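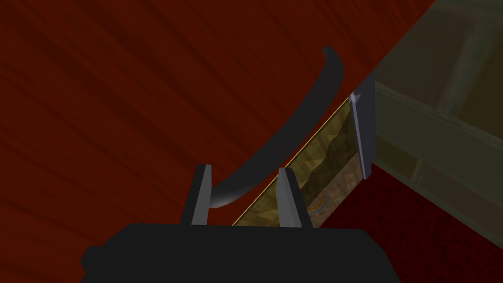

Filed under: Money & Stuff

I read another piece this week about how cold showers will cut your heating bill, fix your skin and make you a calmer person. I have my doubts, and I tried it.

My bill for January was 200 dollars. My bill for February, with no hot showers at all, was 93. Sounds great, until you look at the weather. February was mild and the furnace barely ran. I also spent four days in Vastby and didn't shower at home once. So what did the cold water save me? I have no idea, and neither does the guy selling the Pallasness course, who wants 200 dollars for a set of breathing videos and a chart for the fridge.

The skin claim I can't speak to. Mine looks the same. As for calm, I yelled at a parking meter in Lokley on Wednesday.

What did help, I suspect, was the dull stuff. I turned the water heater down and put a new gasket on the back door — the old one was mostly crumbs. Cost me 2 trips to the hardware store, and I'd want to see next winter's bills before I brag.

I'm back to warm showers. Shorter ones, most days.

Contact | © Heitmann Notes, all rights reserved | Back to top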